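Curkine Wipe-Clean Tablecloth, Small Check

From the Plomine kitchen and table range 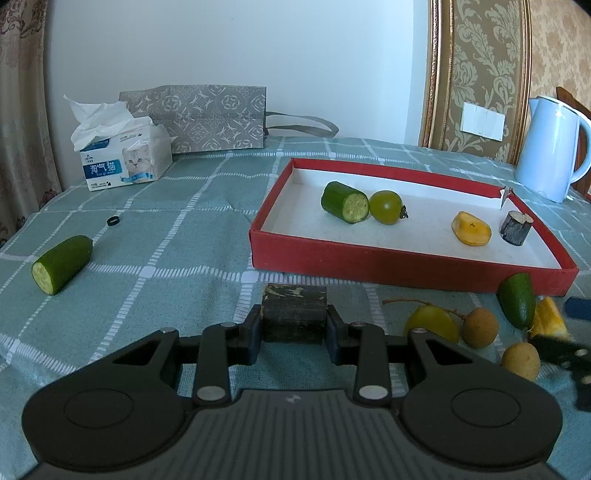

I started selling tablecloths because I was fed up with ironing them. My mum had a drawer full of lovely linen ones and they came out at Christmas and then spent a week soaking in the bath. I wanted something I could leave on the kitchen table all year round, through breakfast, homework, seed trays and the odd bottle of spilled ink, and the Curkine is the one I've stuck with (mine went on in July and it's only come off to go to my sister's for a birthday tea).

It's a coated cotton, so it has a bit of weight to it and hangs like cloth. The cheap plastic ones slide about and smell of paddling pool for a month – I've sent back more of those samples than I care to remember! The Curkine smells of very little. Unroll it, leave it overnight with a few books on the corners and the creases drop out by themselves. If one is being stubborn, a hairdryer on low from the underside will shift it. Please don't iron the top. Huiling Lu, who packs most of your orders, did this to hers and we now have a very nice set of drawer liners.

Sizes and cutting

The roll is 140 cm wide and I cut it to whatever length you want, up to 6 metres in one piece. Measure your table and add 15 cm at each end for a sensible drop, or a bit more if you like it long. You don't need to hem it, the edge won't fray, but if you'd like a bound edge tick the box when you order and Hadi Khoury will sew one on for you in matching tape. Bound cloths take a few days longer. Round tables are fine too, just give me the width across the middle and tell me how much overhang you want.

Looking after it

Warm water, a drop of washing-up liquid and a soft cloth will do for nearly everything. Turmeric, beetroot and felt tip want wiping up straight away, and if you miss them, try a paste of bicarb left on for ten minutes. No bleach, and no scouring pads. Hot pans need a mat underneath. I've had a mug of tea on mine every morning with no bother, but a casserole straight from the oven will mark it for good.

Store it rolled. Folded cloths do recover, but it takes ages and you'll be cross with it.

What else to order

If your table is glass or very shiny wood, get the Awad felt underlay as well, which stops the cloth creeping and makes plates a lot quieter. I also keep Kovach table clips, the plain steel sort, for anyone eating outdoors. They fit tops up to 4 cm thick.

Orders over £70 go out free in mainland UK. Cut lengths can't be returned unless there's a fault, so do ask for a swatch first – they're free and I post them most days.

Stock code 1510. Sold by the half metre.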